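Most packing robots are tested on clean tables. At Carneden, a small manipulation lab in Nurunthorpe, Ok-hee Nam's group wanted to know how a grasp policy behaves when the back of the workspace is full of things it should ignore.

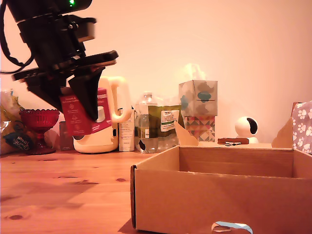
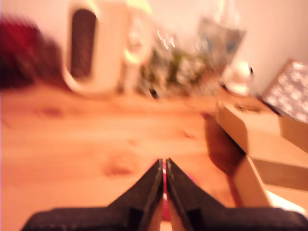

Red item, open cardboard box, household clutter along the wall.

The method, called Plilleler, fuses two estimates of object position. One comes from a fixed view of the table. The other comes from a view near the fingers, where motion blur is worst during the approach. Earlier systems discarded blurred input. Plilleler keeps it and lowers its weight according to joint speed, so the estimate degrades gradually and recovers when the arm slows down.

Training used 3,000 demonstrations, collected by Ju-won Ban and Evangelia Sotiropoulos over one winter and finished in February. A further 609 were held back for evaluation. The policy was then run with objects and backgrounds it had not seen. Placement error fell most for upright cartons and least for soft packets, which deform when gripped.

Fine-tuning for a new table takes 70 minutes on 4 processors. Transparent objects remain a problem. Nam attributes this to the depth estimate and plans to replace that module before the next round of trials.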